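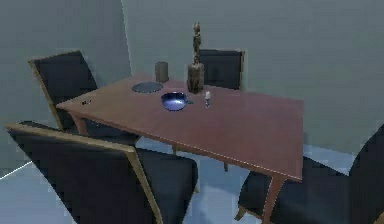

One reader in Jurngate wrote to us that she now leaves home an hour earlier and still arrives late, and that the replacement bus is "a rumour with wheels". Her letter was one of many we received in July, after the tram line to Kindwood closed for new rails.

The closure is planned until 31st July. In this time trams from the city end at Yeoh Street, and passengers must change there to a bus. The operator says that 1,487 metres of track must be replaced, and that the work cannot be done at night only, as the old concrete is too thick.

I took the bus on several mornings. The first part is quick, but at Grullatier Bridge everything stops. There are 2 lanes, one of them is closed, and the bus waits with all the cars. Once I got off and walked — I was at Kindwood before it. 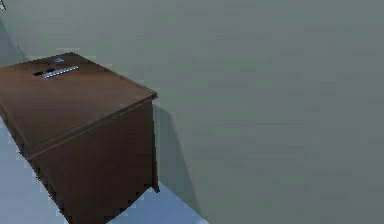
A table and a wooden desk or cabinet, in computer-made views.

Those who can travel later in the day have an easier time. The bus has space after the school hour, and tickets for the tram are valid on it. For the evening I would still advise the northern train, although the walk from its station is long and partly uphill.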